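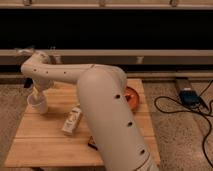 Arm over the cup, little white box waiting its turn.

Tretach Robotics Club: Pick and Place Gallery
Posted Tuesday, October 13, 2020 by Yuzuki Ogura
2 min read

Hi everyone! I promised the parents' list some pictures of our arm project, so here we go. The task for the Jarbridge meet is a tidy-up: everyday bits and pieces on a low table, one arm, and eight minutes on the clock. We've been at it since March (with a few weeks lost to arguing about code, mostly mine) and I'm pretty chuffed with the kids.

The cup is everyone's favourite and also the thing we grumble about most. It's white plastic, the arm is off-white, and our colour sorting has a hard time telling one from the other.

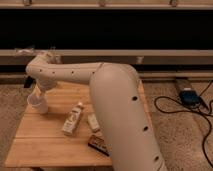

Page last changed: 13/10/20, Y.O.

Cup again, from higher up the difficulty list! The dark chocolate bar package is down near the front, right up against the arm's lower link, so planning a path to it without a bump is a proper puzzle. The Pletel team wrote their own routine for that corner and they're very protective of it. 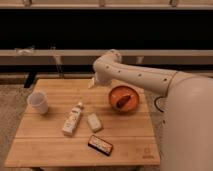

Bowl day

Gripper between the orange bowl and the cup, holding nothing yet. The brown sausage-looking thing in the bowl is worth double points under our club rules, and the Ishida team have 28 tries at it in their logbook (29 if you count the one I leaned on the table for). I love that bowl, it's the one colour we never have trouble with!

More pictures once the scoring sheets are sorted.

Contact the club | © 2020 Tretach Robotics Club | Back to top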